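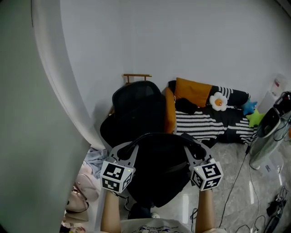 The quiet corner: mesh chairs, floor cushions and the star plush.

Wanted: people who don't believe in quiet corners

Zaltis has put a rest area at one side of the office. It has orange cushions, a stripy one, a pillow shaped like a flower and black mesh chairs within reach. I am told this does wonders for people. I have read the brochures from the makers of such corners and I'm not convinced – a cushion is a cushion, and the strip lights are still on.

So we want to test it properly. We need 30 adults for a study in November. You will do an hour of desk work, take a break either in the corner or at your desk, then fill in a form. The whole visit takes 143 minutes, and yes, we timed it.

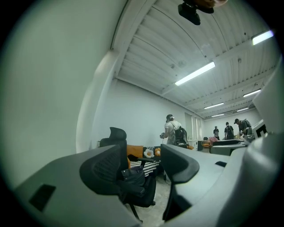

The office side, with the sofa cushions on the left.

You should be over 18, able to sit low down and get up again without help, and willing to write "made no difference" if it made none. Please don't apply if you sell furniture or wellness courses.

We pay £60, after the form is handed in. Tea is provided. No promises about the tea.

To apply, write a few lines to Aleksandra Kaczmarczyk at Zaltis saying what sort of work you do and how you usually spend your breaks. Questions about access go to Senthil Amin, who answers the phone before noon.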